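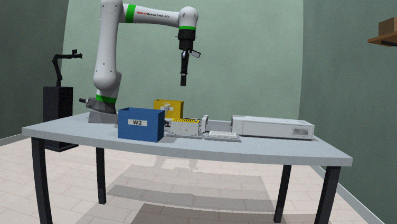 Teleop demos, plate handling cell (sim)

22 December 2022

Aim for this session: get enough remote-controlled demonstrations of plate pick and place to retrain the Gredberg policy before the break. Everything was done in the simulated cell with the CRX-5iA model. No time on the real arm.

Setup

Operator input is the Beklow hand controller, right hand only. Trigger closes the gripper, thumb button is the clutch. I set translation scaling to 0.6 to start with and the wrist felt sluggish, so I put it up to 0.8 and left it there. Rotation is one to one. The old October config had the tool frame turned 90 degrees, and I have deleted it from the shared folder so it doesn't get loaded again.

Bin positions come from the Stasholm layout file. Blue bin is on one side of the table and yellow on the other, with the racks and plates between them. I haven't touched the fixture spacing.

Recording

Ramesh Lodhi drove the first 12 demos and I did the rest. He works the clutch much more than I do: short moves, release, reposition his hand, carry on. My runs are longer sweeps. The joint traces look quite different side by side, and I don't know yet if that helps the policy or confuses it. I have tagged each file with the operator so we can split them later.

The approach to the plates is the slow part. Coming in from above is fine until the wrist covers the target, and then you are guessing from the fingers.
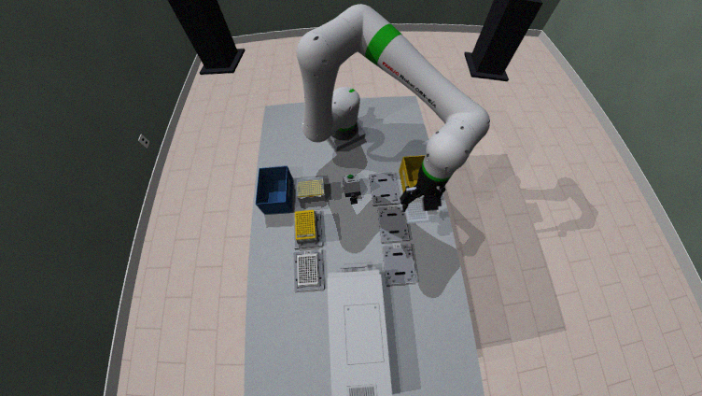 We switched the operator view to the high camera for the last bit of the descent and things got easier, though depth is still hard to judge from up there. Ramesh asked for a height readout in the corner of the screen. I added one as plain text, in millimetres above the deck. Keep it.

Discarded 6 demos. Four were dropped plates and the other two had the clutch held through the grasp, so the recorded action was zero while the gripper closed. The Dixit converter accepts those without complaint. It needs a check for it.

That leaves 30 good ones. Total after trimming the idle time at the start and end: 1,674 seconds.

Hand guiding

Tried the drag mode for comparison, pulling the wrist about with the mouse. Usable for setting waypoints, poor for anything near a fixture. The elbow flips if you cross over the base. I wouldn't record training data this way.
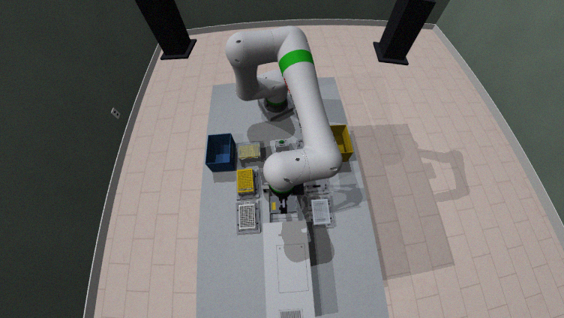 Entry by Ramesh Lodhi, second half of the session

Took over the notebook here. Replayed the kept demos open loop from their saved start states. All ran through without a collision flag. Two of them graze the edge of a holder on the way out, and I have marked those for a second look.

Gripper opening is recorded as a fraction and the policy expects millimetres. Fixed in the loader, not in the raw files.

Still to do:
- clutch check in the converter
- a few demos starting from the yellow bin side, we have hardly any
- try scaling at 0.5 for the last part of the descent only
- ask whether Beklow can send trigger position as well as on/off

Training job is queued on the small machine. Config is saved next to the demos.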